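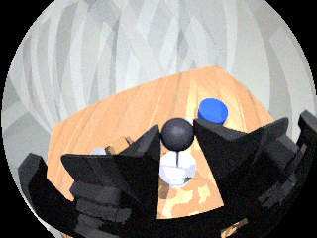

Wrist view from the Tasten simulator, fingers open around the dark sphere, blue cylinder at the far right of the table.

Tasten Wrist-View Pack
Simulated grasping scenes for people who would like their real robot to break fewer things

Tasten is a set of rendered tabletop scenes and the small training recipe that goes with them. Everything is seen from the wrist of a two-finger gripper, looking out past its own knuckles. If you have ever tried to train a policy from that angle, you know that a good part of every picture is gripper, and that whatever you wanted to look at is behind it.

We used to treat this as a defect. Our first scenes had a camera on a virtual pole with a lovely view of everything, and the policies we trained on them were excellent at tasks performed by a robot with a camera on a pole. Tasten is what we built after that.

What you get
641 table layouts, each with its own objects, lighting and tabletop
1,562 scripted grasps, stored as wrist-view pictures with matching arm and finger positions
The recipe Solène Texier wrote for training on them, with her comments left in
Object masks, including masks for the parts you can't see
A loader that works on Linux and, on a good day, elsewhere

How the method works
The idea is called partial-first training and it is less grand than it sounds. Most recipes start with easy views and work up to cluttered ones. Ours starts with clutter. The policy sees objects half behind a finger from the first batch, and it has to predict the hidden outline before it is allowed to predict a motion. Clean views are mixed in later, by which time they come as a pleasant surprise.

Two details matter more than we expected. The outline loss has to be switched off partway through training, otherwise the policy becomes a connoisseur of shapes and loses interest in picking them up. And the fingers must never be masked out of the input. Tarek Sayegh spent most of a July masking them out, very carefully, and the grasp rate went down. He has asked that this be recorded as a finding.

The scenes are not pretty on purpose. Wood grain wanders, patches of light land where they like, and some objects are close to the color of the table they sit on. The draped backdrop is there so that the policy can't learn that gray means "wall, ignore." The renders are left grainy. We tried cleaning them up for this page and they looked much better and trained much worse, so we put the grain back.

Results
We trained the same policy twice on the Caron arm in our Brollbridge lab, once with our old easy-first schedule and once with partial-first, and then ran both on real objects neither had seen. Easy-first managed 53 percent of grasps. Partial-first managed 68 percent. Same network, same number of training steps, same arm, same slightly uneven table.

Before anyone puts that on a slide: these were single-object grasps of things that fit comfortably between the fingers. Partial-first did nothing for flat objects, which both policies pushed around the table like a cat with a receipt. It also did nothing for transparent ones. We have theories about this and no numbers, so the theories are staying in the lab.

Most of the gain came in the last stretch of the approach, when the fingers begin to cover the target. The easy-first policy tended to hesitate there, back off, and try again from the same place with the same outcome. The partial-first policy mostly kept going. Sometimes it kept going when it should have stopped, and the recipe notes have a section on setting a force limit. Please read that section.

Requirements
One recent graphics card for training. Two if you are impatient.
A parallel or near-parallel two-finger gripper. Suction cups are a different hobby.
A wrist camera with a wide lens. The supplied pictures have a rounded field with black corners, and you should apply the same mask to your real camera. Do not crop to a neat rectangle. We did, and lost the fingertips.
Brirnuron 2 or later if you want to render new scenes. The pictures load fine without it.

Known problems
Spheres now and then settle into resting positions that a real sphere would find ambitious. We left these in.
The highlight on glossy objects is too hard at low light settings.
Layout numbering skips. Nothing is missing, we just deleted the ones where the table fell over.
The loader's progress bar reaches the end well before the loader does.

License and support
Free for teaching and research. Commercial users should write first, and will get a reply from Tarek, who is friendlier than the license text. Bug reports are welcome with a layout number attached. Bug reports reading "it doesn't grasp" are also welcome but will be answered with questions.

Current release: 1.3, January 3, 2024
Changes: fixed finger positions that were stored in inches for one batch of layouts. Yes, we know.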